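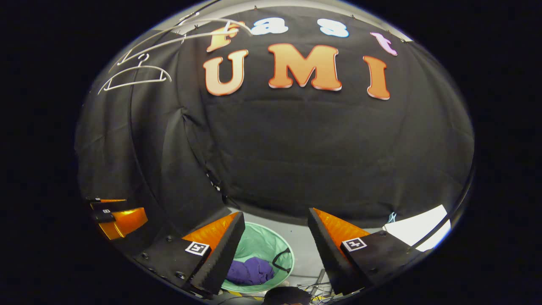

How do you get creases out of a big black cloth backdrop?
Hang it up early and let it drop on its own for a couple of days, then go over whatever is left with a steamer, working from the top down.

I get asked that one a lot, so it goes first! Welcome to my little backdrop page. I started making cloth backdrops with cut-out letters for parties and open days in Caltholm, and I have strong feelings about fabric by now (ask my sister, she has heard all of them). Black is my favorite to work on. It makes orange look fantastic, and pink and white too, and it forgives a lot of wobbly hemming.

A few notes for anyone who wants to try one at home.

Letters: I draw mine on card first and lay them out on the floor before anything goes near the cloth. The big chunky orange ones, U, M and I, have a fade from light to deep orange and a thin white outline. I love that outline, it really lifts them off the black. The smaller word over them, "Fast", mixes its colors, with an orange F and a pink t and pale blue edging on the white letters in the middle.

Hanging: clips or pins along the top edge, and more of them than you think you need. Amber De Bruijn taught me to start in the center and work outward, and my cloths have hung better from that day on. I still get soft folds running down, but I like those. A perfectly flat backdrop looks like a chalkboard to me.

Hangers: I'm very fond of plain white wire ones. They weigh next to nothing, and you can hook them over almost any rail.

Storage: roll it, don't fold it! Shirley Sandhu keeps hers on a cardboard tube, and I copied her after ironing one cloth for 3 evenings in February.

Next up is a dark green one for Inès Lebrun, with white letters, if I can ever find the right green.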